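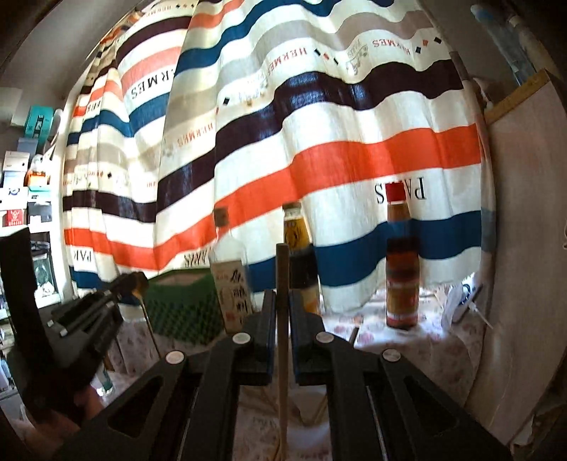 Striped curtains fading – line them or not?

siiri_k
South window, full sun from noon on. Old curtains went pale in 5 years so I'm not doing that again. New ones are unlined cotton. Do I add a lining or just leave it? Fabric store in Musdale quoted me $109 for blackout, seems like a lot for one window.

Urmas V
Line them. Always. Plain cotton sateen, not blackout. Blackout hangs stiff and you loose all the folds.

pärn81
Disagree. Lining kills the light coming thru, and that's half the point of stripes. Mine are unlined, 81 inches long, still fine. Reds go first, blues hold up better.

Urmas V
Blues hold up better?? Not in my house. My navy ones went gray by the second May.

siiri_k
ok so that's one vote each, great

maarja_p
Separate lining on its own rod. Open it when you're home, close it when you go out. Did this in the Skokness apartment, no sewing. Also wash everything cold first, cotton shrinks. Found that out after hemming.

siiri_k
Ooh second rod might work. Will a cheap tension one hold?

maarja_p
Not on a wide window, it'll sag. Get brackets. 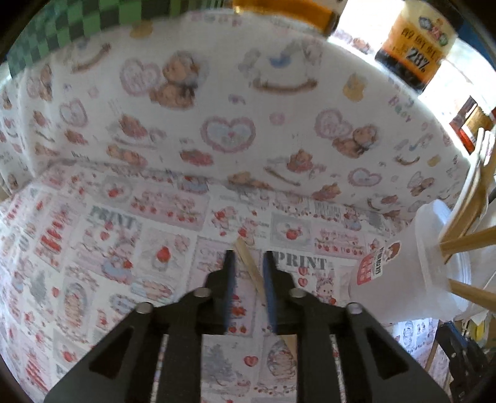 thin wood stick on the print cloth

pärn81
Print cloth would fade just as fast btw. Same rules.

Urmas V
Still say sew it in. Two rods looks messy.

siiri_k
Going with brackets. Will wash first – cold, got it. Is vinegar in the rinse a real thing or no?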